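Glaze on a stoneware teapot has gone dull inside after descaling. Is it still usable?

Asked in Kitchen and Tableware, February
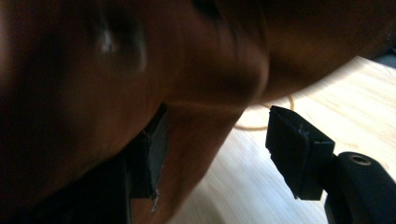
The pot is a Hokora, the larger size, bought new and used daily for 5 years. Our water is hard and there was a thick grey ring at the normal fill line. I put in two tablespoons of citric acid, topped it up with boiling water and left it overnight, which I now gather was too long. The scale has gone. The glaze below the fill line has lost its shine and feels slightly rough to a fingertip. Above the line it is unchanged.

Tea tastes normal. Plain hot water left in it for an hour has no taste that I can detect. There is no chip or crack that I can find, and it does not leak.

Two questions. Is the dull area damaged glaze or just leftover scale? And is it safe to carry on with it?

3 answers

Answer 1 — accepted

It could be either, and you can find out cheaply. Dry the inside fully and put a few drops of white vinegar on the dull part. If it fizzes, there is still limescale there and the roughness is probably that. If nothing happens after a minute, assume the acid has etched the glaze.

Etching happens when acid draws some of the metal oxides out of the glass surface. Heat speeds it up, and so does time. A well-fired glossy glaze will normally put up with a weak citric solution for half an hour. Matt glazes and glazes fired a bit low are less resistant, and you can't tell which you have by looking at it.

As for safety, it depends on what is in the glaze. Food-grade stoneware from an established maker should not contain lead, but some coloured glazes use manganese, copper or cobalt, and a surface that has been attacked once tends to give up more the next time. Write to the maker with the batch mark from the base, if there is one, and ask whether the interior glaze is the same as the exterior. On many pots it isn't, and a plain liner glaze is the better case.

Until you hear back I would not put lemon tea or fruit infusions in it. For next time, one teaspoon of citric acid per litre, warm water, twenty minutes, rinse, repeat if needed.

Answer 2

Just use bicarb. Never had a problem with mine (a Baxter, had it 7 years).

Comment: Bicarbonate is alkaline and won't dissolve limescale. It will take off tea stain, so the two are often confused.

Comment: well it comes up clean

Answer 3

Adding to the accepted answer. The vinegar test can give a false negative if the scale is mostly silicate, as it is in some areas. Silicate scale does not fizz and citric acid barely touches it. It also looks dull and feels rough, so it is easily taken for etching. Run a wooden cocktail stick over it with some pressure. Scale will sometimes lift in small flakes, and etched glaze won't.

If you want numbers, a ceramics testing lab will do a leach test on a single pot, but the fee will be more than a new Hokora. Home swab kits are made to pick up lead only and will tell you nothing about the other metals.

Fitting a jug filter will slow the ring coming back. I have used a Hastine and a Boster on the same tap and could see no difference between the 2 — buy whichever has the cheaper cartridges.

Comment from the asker: No fizz, and nothing lifted with the stick. I have written to the maker and am using a glass pot in the meantime.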